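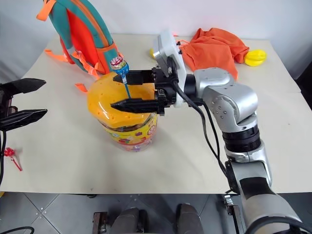

The Hollosport Medenlow is a light four-wheel-drive utility car, sold as an open pick-up, a van and a short run of estates. Built by Hollosport, mostly for farms, forestry and small councils. Front engine, two axles, leaf springs all round on the early ones. Body by Nestetti, engine by Annamalai, the rest in house. The launch colour was a light cream, pretty close to the tabletop in the picture, with grey wheels. A dark green came later and outsold it easily. Owners usually just say "the Low".

Background

Hollosport had made trailers and tipping bodies before this, no cars. The wish for a car came out of the trailer side: dealers kept asking for something to pull them with. First drawings were by Tâm Võ, then working on trailer chassis, who wanted a plain ladder frame that could be mended by anyone with a welder. The first two frames were in fact cut down from trailer stock. Neither survives whole. One front half is said to be in a barn, unconfirmed.

The name is from the hill road where the first cars were tried. Earlier working name was Hauler, dropped before the brochures were printed, although some of the handbooks still have it on the inside page.

Design

Separate steel chassis, box section, open channel at the very back where the tow bar bolts on. Wheelbase 112 inches on all versions, including the van, which looks shorter than it is because of the high sides. Body panels flat or bent one way only. No pressed curves apart from the front wings, which Nestetti made on tools left over from another job. Doors lift off. Windscreen folds on the pick-up, fixed on the van and estate.

The heater was an extra. So was the passenger sun visor, the rear wiper and the spare wheel cover. Door locks were standard on the driver's side only.

Engine and gearbox

Single engine through the whole life of the car, a 1225 cc four-cylinder petrol unit from Annamalai, first meant for pumps and generators. Up to 39 bhp depending on the carburettor fitted. Slow, pulls well from low down. Side-mounted oil filter, awkward to reach with the front diff in the way, and a well known moan among owners.

Four-speed gearbox with a separate low range. Normal driving is rear wheels only, the front axle being engaged by a lever under the dash. On early cars the lever has to be pulled hard and often will not go back in until the car has rolled a bit. Later cars have a longer lever, which helped. Overdrive was talked about in the trade press but never offered.
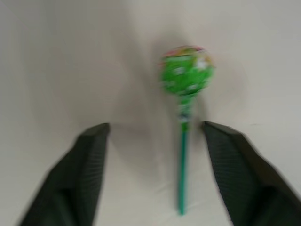
This page was last edited in January.

Changes during production

Not a lot. Ekow Annan took over the chassis side from Võ partway through and most of the changes below come from his time.

Fuel tank moved from under the driver's seat to behind the rear axle. Filler on the left.

Front leaf springs swapped for coils. Rear left alone, as load carrying was thought more important then comfort.

Thicker bulkhead. The early one cracks by the clutch pedal.

Headlamps moved out from the grille to the wings. Easiest way to tell early from late at a distance, though many early cars have been given late wings after a knock, so check the bulkhead as well.

Dashboard redrawn with the dials in front of the driver, where before they sat in the middle. Left-hand-drive cars kept the middle dials to the end.

Body styles

Pick-up: by far the most common. Drop tailgate, optional canvas tilt with hoops. The tilt leaks at the front corners.

Van: same cab, fixed roof, side-hinged rear doors. Popular with water boards and the like. Some had windows cut in later by owners, which is why the window shapes vary so much.

Estate: bodied entirely by Nestetti, with inward-facing bench seats in the back. Dear to buy and slow to sell. Good ones are hard to find now, rust gets into the roof gutters and then runs down inside the pillars.

Chassis cab: supplied bare for outside firms to finish. Known uses include a small fire tender, a mobile workshop and a cherry picker.
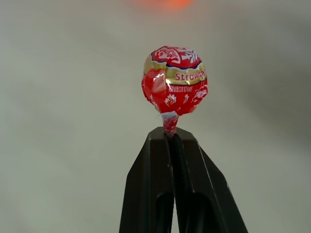 Wrapped strawberry lollipop, red wrapper, held by the stick.

On the road

Road tests were mixed. Praised for grip on wet grass and for the view out, marked down for noise and for the brakes, drums all round with no servo. Steering heavy when parking. Top speed was left out of the brochure altogether, and testers mostly passed over it too. Fuel use depends a great deal on whether the low range is being used, and the published figures dont agree with each other.

Towing was the strong point. With Hollosport's own trailer the car was sold as a matched set, painted to suit, and the sets are now worth more than the two parts bought seperately.

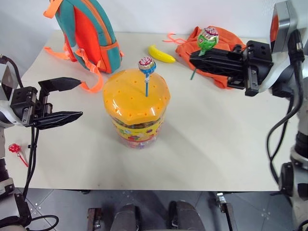

Survival and parts

Chassis last well, bodies less so. Rust in the door bottoms, the bulkhead and the seat boxes. The engine is shared with the Annamalai pump sets, so gaskets, pistons and bearings are still easy to get, often cheaper from farm suppliers than from car dealers. Gearbox parts are the problem. Selector forks in particular. Front wings are being remade, fit said to be fair.

No direct replacement. Hollosport went back to trailers after the last Medenlow and the tooling for the wings went back to Nestetti.

See also

Ladder frame
Transfer box
Hollosport trailers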